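Arm stops dead halfway through loading dishwasher, error 14
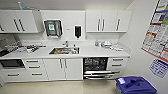 What does error 14 mean on a Lelto arm, and is it safe to just restart it?

It means the wrist joint hit more force than its limit, so the brakes went on. Restart only after you've checked nothing is trapped in the gripper or the rack.

kettle_fault
Posted Thursday, December 7, 2023

More detail from me. Lelto arm on Era software, in the staff kitchen at work. Ran fine until November, now it trips going for the lower rack. Stays put with the plate held. Had to pull it out by hand, didnt like that much. Any ideas?

Prarari_user
Same here. Turned it off and on, fine after that. Maybe try that

bench21
Don't keep resetting it!! Press the stop button first, then hold the brake release and take the weight of the arm, it will drop otherwise. Then look at the wrist cable. Mine had rubbed through after almost 3,000 cycles and the force reading went all over the place. Kratochvíl sell the cable, 2 screws and a plug. Recalibrate afterwards with the gripper empty. If it still trips, rack postion is probably out, teach it again. Keep hands clear on the first run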